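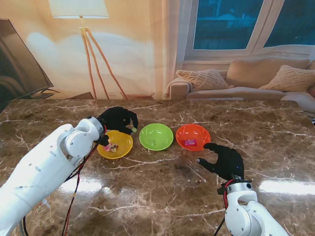

Sakville Community Kitchen: progress report on the Sindine grant
21/02/2025

Thank you again for your patience with us over the holidays, and for the kind note that came with the second payment. We have a good deal to tell you, so please pour yourself a coffee before you start!

When we wrote in October we were still cooking for weddings and office lunches out of the church hall, with one oven and a sink that drained when it felt like it. We are now fully moved into the unit on Rarano Street. The health inspection went through on the second visit (the first one found a gap under the back door, which has been sealed), and the new walk-in cooler has let us take on bigger jobs – the largest so far was a retirement dinner for 200 guests, with a hot buffet and two kinds of pie.

Of the grant, $3,000 went on the cooler deposit, and the next biggest item was the secondhand van we bought from Manalo Motors. It needed new rear brakes, and we paid for those out of our own bookings. Receipts are in the folder we mailed last week.

The trainee side has been slower than we hoped. Four people finished the food handling course and two of them now work paid shifts with us most weekends. The evening class only filled halfway, so we are moving it to Saturday mornings – several people told us they couldn't get a sitter on a weeknight.

Next up is the spring menu, a tasting for 80 in the new space, and a proper price list for school events. We would dearly love to see you at the tasting, and we'll send the date as soon as the tables are booked.

Posted in: Catering, Grant Updates
2 comments | 11 shares
Search this site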